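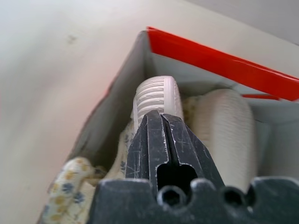
外廊式住宅的走廊,怎样才算够宽?

走廊的宽度要看住户愿意在门前停留多久:人走过去只需要一条窄道,若还要放得下一把椅子、一盆植物和一个站着说话的邻居,就得在通行宽度以外另留一块归门口使用的地方。

3 走廊作为房间:Kestside住宅的门前空间

3.1 从一个老问题说起

上面这一问一答,是我们在Graltport做调查时经常被问到、也经常这样回答的。提问的人有住户,有年轻的建筑师,也有市里管住房维修的工程人员,大家关心的事情其实相差很远。工程人员想知道的是能否满足疏散,年轻建筑师想知道的是剖面上能不能再省出一点进深,而住户呢,多半是在琢磨婴儿车停在哪里、夏天的晚上能不能把饭桌搬出来半张。我们的回答对三种人都不完全够用,所以本节打算慢慢地把它展开,多说几句,也请读者有一点耐心。

外廊在住宅史上的名声一向起伏不定。早期的慈善住宅用它,是看中了它通风好,楼梯又省;两次大战之间的现代主义者用它,是因为它在立面上画得出干净的水平线;战后的一批设计者则把它抬高、加宽,称之为“空中的街道”,寄托了很大的期望。后来的批评也同样用力,说它冷、暴露、没人照看,说街道一旦离开了地面便再也长不出街道的生活。我们读这些文献时常有一个感觉,就是赞成者和反对者都把外廊当作一种类型来谈,好像只要是外廊,便会有同样的命运。可是真正走进一栋楼里,从一层走到顶层,会发现同一条外廊上,有的门口热热闹闹,有的门口光秃秃的,隔着的不过是一个厨房窗子的距离。

因此本节讨论的单位比“外廊”要小,是外廊上每一户门前的那一小块地方。我们把它叫作“门前空间”。这个词并不漂亮,也不新鲜,我们试过几个更文雅的说法,写到一半自己都觉得别扭,最后还是用回了住户嘴里的讲法。

3.2 案例与材料

Kestside位于Graltport旧港的北侧,是一组带院落的外廊式公共住宅,由当地的Jacquet事务所设计,共有85户。楼体围着院子折了几折,外廊全部朝向院内,卧室朝外。墙面用的是一种名为Sotora的浅色陶砖,施工时由工人逐块挑选颜色,晒得多的一面和背阴的一面今天已经不大一样了,这一点住户们很喜欢提起,我们也觉得很有意思,只是与本节的论题关系不大,就不多写。

选择Kestside有一个很实在的理由:它的图纸保存得出奇地完整。事务所关闭之后,档案转到了市里的一间库房,连同草图、晒图和工地来往信件,合起来有3,000张。Lefteris Kokkinos花了整整一个冬天把它们按日期重新排过,排的过程中改正了好几处前人的误记,本节凡涉及设计先后次序的地方,都以他的排序为准。若没有他这份细心,我们恐怕还会沿用旧说,以为外廊的加宽是业主在最后阶段提出来的。

现场调查持续了14个月,这样安排是想把每个季节都至少经历一遍,包括外廊上最难受的冬末。调查的方法很朴素:在不同的时段沿外廊走一遍,在平面图上记下门前放着什么、门开着还是关着、有没有人在;另外对愿意谈的住户做访谈,地点由他们自己挑,结果绝大多数人都挑了门口。Areti Christodoulou主持了大部分访谈,她说话慢,肯等,常常是问完了正题以后又站着聊了很久,而最有用的内容往往就出现在那之后。我们后来索性把访谈提纲缩短了一半,给站着聊天留出时间。

材料的局限也应当交代。愿意开门的人大抵对住处比较满意,不愿意开门的人我们便听不到。上夜班的几户始终没有碰上合适的时间。平面图上的记录能看出东西放在哪里,却看不出放了多久,也看不出邻居对此怎么想,这些都只能靠访谈来补,补得并不均匀。

3.3 图纸里的走廊:一条线如何变成两条

在最早的一组草图里,外廊只是一条等宽的带子。栏杆是一条线,住户的外墙是另一条线,两条线平行着从楼梯间出发,到尽端为止。图上没有家具,也没有人。这样的画法在同时期的住宅设计里非常普遍,算不得疏忽,因为在那个比例下,外廊确实只需要说明它通往哪里。

变化出现在一张涂改得很厉害的剖面上。设计者为了让厨房得到更好的光线,把厨房的外墙向里推了一段,门却留在了原处,于是在门的旁边出现了一个浅浅的凹口。凹口最初没有名字,在下一张图上,有人用铅笔在里面画了一条长凳,又擦掉,又画上。再往后,凹口的地面换了填充的图例,表示它用的材料与走道不同。到了施工图阶段,外廊的外墙已经成了一进一退的折线,走道的宽度仍然保持不变,而每一户都多出了一块自己的、却又敞向众人的地面。

这个过程之所以值得细讲,是因为它说明门前空间在Kestside是从采光问题里带出来的。往来信件也支持这种看法。在设计者写给结构工程师的信中,谈的始终是楼板悬挑和厨房窗的高度,直到很晚的一封才顺带提到,凹口里“大概会有人想坐一坐”。我们很喜欢这句话的语气,它几乎是有点不好意思地承认了一种用途,没有把它写成宣言。相比之下,事务所后来在刊物上发表这个项目时,说法就郑重得多了,凹口被称为“社区的细胞”,还配上了箭头很多的分析图。研究者如果只读发表的文字,难免会高估设计初期的社会意图;如果只读信件,又可能会低估设计者在画图时的直觉。把两者放在一起读,才比较接近事情本来的样子。

还有一处细节,图纸上很容易错过。凹口与走道之间有一道极浅的高差,高差旁边注着“便于冲洗”。也就是说,它的来历是排水。然而在访谈里,好几位住户都主动说到了这道高差,并且一致地把它理解为“从这里开始是我家的”。有位住户说,她教孙子骑小车时定下的规矩,就是车轮不许越过别人家的那道坎。地面的一点点起伏,能让人省去很多口头上的商量,这在村镇的台阶、店铺的门槛上我们都见过,在一栋公共住宅的楼上再见到它,仍然觉得亲切。

3.4 门前的东西

我们无意在这里把住户的物品列成清单,那样做既不礼貌,也说明不了什么。不过物品摆放的方式确实有规律可循,值得用几段话来谈。

最先被占用的总是凹口里靠厨房窗的那个角。这里背风,屋里的人隔着窗就能照看到,所以怕丢的、怕吹的都往这里放。其次是门的铰链一侧,门打开时正好把它遮住,适合放不大好看的东西,比如拖把和空瓶。最后才轮到靠近走道的外缘,这里放的多半是植物,而且是住户觉得长得好的植物,快要枯的会被挪到里面去养着。久而久之,每个凹口都有了一点前后的次序,外面体面些,里面实用些,和一间小小的房间没有两样。

座位的情形又有不同。固定的长凳最终没有建成,施工图上只保留了两个预埋的位置,后来也被抹平了。住户自己搬来的椅子,多数时间是折起来靠墙放的,傍晚才打开。椅子朝哪一边,是很有讲究的一件事:面朝院子坐,表示自己在歇着,邻居走过点个头就行;侧过来对着走道坐,便是欢迎别人停下来说话了。Areti Christodoulou在访谈中听到这种说法以后,我们回头去看早先画的记录,果然,凡是记着两人以上在交谈的地方,椅子大都是侧着的。如果凹口再浅一些,椅子就只能正对院子放,侧坐的人膝盖会伸到走道上,这种含蓄的邀请也就没有办法发出了。

由此可以回到宽度的问题。Kestside走道本身的宽度很平常,与同期的住宅相比并不慷慨。若把凹口的面积平均摊到整条外廊上,得到的会是一条略宽的直廊,在面积表上看,两种做法的花费差不多。可是直廊上多出来的那一点宽度谁都可以走,谁也不便停,物品沿墙摆开,很快便会引来管理方的通知。凹口把同样的面积集中在每家的门边,归属就清楚了。我们并不主张所有的外廊都应当照着折,有些基地很窄,有些家庭也确实更愿意关起门来过日子,只是在讨论“够不够宽”的时候,先问一问宽出来的部分在哪里,恐怕比问总数有用。

3.5 尽端与转角

前面所说的都是外廊中段的住户,尽端和转角的情形要单独谈。

在Kestside,每段外廊最多连着8户,尽端那一户的门前没有人经过。按照通常的想法,这里最安静,应当最受欢迎,实际听到的意见却颇为分歧。年纪大的住户里,有人觉得住在尽头“消息到得晚”,宁愿搬到靠近楼梯的地方去;带小孩的家庭倒是很满意,孩子在门口玩,来去都在眼皮底下。尽端的凹口往往会慢慢地向走道扩张,先是一盆花,然后是一张小桌,到最后整段走道的末端都成了这一户的前院。邻居一般不介意,因为他们本来也不走到那里去。管理方的态度随着负责人的更换而时松时紧,这是另一个题目了,留待第五节再谈。

转角则是设计者花了最多力气、效果却最平淡的地方。图纸上,转角处的楼板放大成一个小平台,旁边标着“聚会”,还设计了一个带顶的信箱架。平台光线好,视野也好,夏天我们自己就常在那里整理笔记。可是住户很少在那里停留。问起原因,回答大都是含含糊糊的:风大,离家远,不知道坐在那里算什么。最后一种说法我们反复想了很久。在自家门前坐着,是不需要理由的,手里可以剥着豆子,也可以什么都不做;而走到一个专门用来聚会的平台上坐下,就好像宣布自己有空、想找人,对许多人来说,这句话说得太响了一点。

Lefteris Kokkinos对这个解释有所保留。他指出,平台上原定的顶棚在造价核减时被取消了,如今看到的是一个没有完成的设计,拿它来论证集中式聚会空间的失败,未免对设计者不公平。我们接受他的意见,并且愿意把结论收得窄一些:在现有的条件下,Kestside的日常交往主要发生在各家门前,转角平台只在节庆和搬家时才派得上用场。六月里有一次院内的聚餐,桌子原本是摆在平台上的,到了傍晚,人却三三两两地又回到了各自的凹口边上,盘子也跟着端了过去。

3.6 对改造的几点意见

Graltport目前正在讨论Kestside的节能改造,方案之一是在外墙外侧加设保温层,厚度会占去凹口相当一部分进深。从能耗的角度看,这一方案无可指摘,冬天我们在住户家里坐过,知道厨房那面墙有多凉。问题在于,凹口的进深本来就不富余,再减下去,椅子便侧不过来了。我们建议把凹口内的保温改在室内一侧施工,厨房的净宽会因此略有损失,需要与住户逐户商量,工期也会拖长,这些代价我们是清楚的。

另一项建议更小一些。新铺的防水层在方案中是连续的,从走道一直铺到各家的外墙根,原来的那道高差会被填平。无障碍通行当然必须保证,轮椅要能顺畅地进到每一户,这一点没有什么可争的。但高差取消以后,至少应当保留两种地面材料的分界,让人低头时仍然看得出自家的地方从哪里开始。Sotora陶砖中有一种铺地用的薄砖,库房的档案里还留着当年的样品单,可以作为选择之一。

至于门前物品的管理,我们倾向于由每段外廊的住户自行约定,管理方只规定走道必须保持的净宽。访谈中已有几段外廊在这样做,约定的内容贴在楼梯口,字迹各不相同,有的还附了浇花的轮值。约定能维持多久,要看住户的流动情况,我们手里的材料还不足以回答,下一节将借助租约记录,再对住户更替与门前空间的使用作一番比较。

图1 敞口的白壁箱与黑色双指夹爪,指面可见白色划痕。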